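Imance Suturing Automation: Equipment Plan and Budget, Interim Report
Prepared for the program office, Fakbridge
13/07/2021

Status

This report covers equipment planning for the second half of the project. The bench at Ratby is in use for suturing work with two instruments, and the purchase list approved in May has been revised in line with what the bench is consuming. We ask for decisions on two items, given at the end.

No change is requested to the total. The changes are between lines: less for computing, more for instruments, suture and tissue.

Instruments

Instruments are the largest recurring cost. Each one has a limited service life, and the life that matters to us is shorter than the life for which the supplier rates it. Cable stretch in the wrist shows up as position error at the jaw tips well before anything fails. For a policy that has to take hold of a thread, a small error at the tips is enough to spoil a trial. 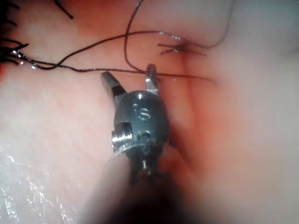

The revised plan carries 13 instruments through to the end of the project, including spares. Instruments are bought through Rathore, which also handles inspection and re-tensioning. Rathore has quoted a fixed price of 426 dollars per re-tensioning, against a replacement cost several times higher. We plan to re-tension each instrument once and then retire it. A second re-tensioning is possible, but on the two instruments where we tried it the wrist calibration would not hold for a full day of recording.

Lead time is the main planning risk. Orders placed with Rathore are now taking longer than they did at the start of the year, and a partial delivery is of limited use to us. Instruments are calibrated in pairs, left and right, and mixing a new one with a worn one means recalibrating both. We would prefer to order in pairs from now on and have written the schedule that way.

Tissue and suture

The original budget assumed that one pad could be used for a whole recording session. In practice the usable area runs out sooner. Stitches have to be placed at a distance from earlier ones, and the pads lose their surface properties once they have been handled for some time. Consumption per session has been higher than planned in every month so far.
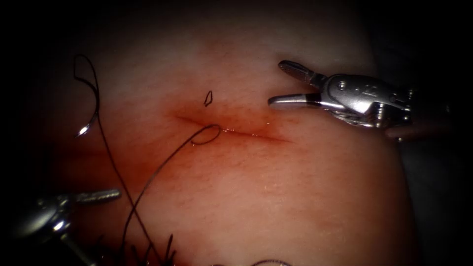 Suture is cheap per unit but slow to buy in small lots. We have moved to a standing order at 700 packs for the remaining period, delivered in two parts. Needle and thread come attached, so a bent needle costs the whole pack. Operators have been asked to log bent needles separately from used thread. The log will tell us whether the standing order should be raised before the second delivery.

Waste disposal was not in the original budget and has been paid from the general line. It now has a line of its own. Disposal is charged per container, and the cost rises with tissue use.

Cameras and lighting

The bench records from fixed and wrist-mounted cameras. Storage and mounts are already paid for. Two issues affect the budget.

First, lighting. Moist tissue and polished instrument parts both reflect strongly, and bright areas in the wrist views can lose surface detail. We tested a diffuser made in the workshop and the result was good enough to justify a proper one. The cost is small and fits within the existing optics line.

Second, the wrist camera mounts. These are printed parts and they need to be replaced when they work loose. A machined version has been drawn up at Ratby. A quote is pending, and nothing has been committed.

Data collection to date

The project has logged 1258 trials that passed review. Trials are rejected for lost calibration, dropped frames or operator error. Failures of the task itself are kept and labeled, as the recovery work depends on them. Needle handover between the two instruments remains the slowest part of each trial and the part where most instrument contact occurs. We expect handover to decide how quickly the jaws wear, and the replacement schedule has been built on handover counts in place of hours of use.

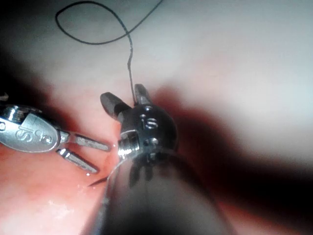

Revised spending plan

Instruments: increased. Covers the remaining pairs and one re-tensioning each.
Tissue pads: increased. Based on consumption per session to date.
Suture: increased. Standing order, two deliveries.
Disposal: new line, moved out of general costs.
Optics and lighting: unchanged.
Computing: reduced. The second training server is dropped, and the shared cluster at Fakbridge will be used for large runs.
Travel: unchanged.

Decisions requested

1. Approval to move funds from computing to instruments and consumables as set out in the plan.
2. Approval to place the next instrument order with Rathore ahead of the scheduled date, in view of the lead time.

If the second item is not approved, recording can continue on the present instruments, but there will be no spare pair until the scheduled order arrives. The quote for the machined camera mounts will be sent separately when it is received.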